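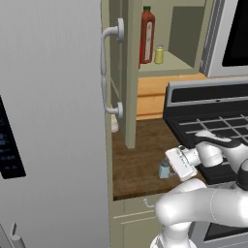 Can I rehearse a tidy-up job in the simulated kitchen before the arm is bolted to my own worktop?

You can rehearse every job in this section that way, and Leltovska would much prefer it. Pick Practice Kitchen from the start menu, load your job, and run it as often as your patience allows. Sauce spilled in the Practice Kitchen costs nothing to mop up.

Mugo Kitchen Arm: Set-up Guide
June
Text by Naomi Langat, checked by Gitau Masanja

Section 4. Teaching a put-away job

Read Section 2 first if you skipped it. Most people skip it, and then they ring us.

4.1 Before you start

1. Open Practice Kitchen and choose the layout nearest to your own. The closest match will do. Your cupboards needn't be the same colour.
2. Set the speed to Slow. There is a Fast setting. It was asked for by people who had not yet seen it.
3. Check that the gripper icon is green. If it is amber, press Home and wait for the arm to fold itself up, a process it does not like to be hurried through.
4. Name your job. "Job" is already taken, as are "Job 2" and "test".

Note: names may be up to 122 characters long. Simone Coutinho on our support desk has seen one that used them all, and asks that you don't.

4.2 Picking the item

5. Click the item you want moved. A white outline shows what Mugo thinks you mean. If the outline is round the cooker, click again.
6. Choose a grip: Side or Top. Side suits bottles and shakers. Top suits squat jars with a lid that is properly on.
7. Press Approach. The arm moves near the item and stops with the fingers open. It will stay like that until you tell it otherwise, or until the session times out.
8. Look at the view from both cameras. A grip that looks perfect from one side can be a near miss from the other.

Caution: do not pick up squeeze bottles using the Firm setting. Use Gentle. The reason will come to you. 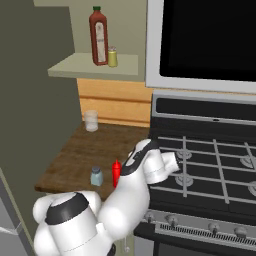 9. Once you are happy with the line-up, press Close, then Lift. Lift raises the item a short way and holds it there. If it slips, go back to step 6 and try the other grip before you write to us about the motors.

4.3 Choosing where it goes

10. Click the shelf or surface where the item should end up. Mugo draws a path in blue. Where the path turns red, something is in the way, and it is nearly always a cupboard door.
11. If a door is in the way, drag the path round it with the yellow handles. You can add a stop at any point. Two are usually plenty; more than that and the arm begins to look as though it has lost its keys.
12. Press Run. Keep the pointer over Stop for the first go, even in practice. It's a good habit for later, when the crockery is yours.

Note: the path planner treats the hob as a surface like any other. Mark it as No Parking under Settings > Areas, or sooner or later Mugo will put the salt there. Olga Vilela at our Dosstead workshop has marked hers, her sink and her cat's chair.

4.4 If it goes wrong

Error 343 means the arm can't reach. Move the target closer, or pick a lower shelf. Restarting will give you Error 343 again, only later.

If the item lands on its side, slow the last part of the path and tick Settle. If it still lands on its side, the shelf in your layout may have been set at a slope. Check the number in the Tilt box, which should be nought.

Caution: a job that works in practice must still be run once on Slow in the real kitchen, with an empty plastic bottle standing in for whatever you care about. Zutonero grippers bought before the present model need the spacer fitted first (see Section 7).

To save, press Keep. To throw the job away, press Bin, then confirm, then confirm again. Kgomotso Tshabalala asked for the second confirm after an afternoon she won't discuss.

Go on to Section 5, Drawers, with a cup of tea.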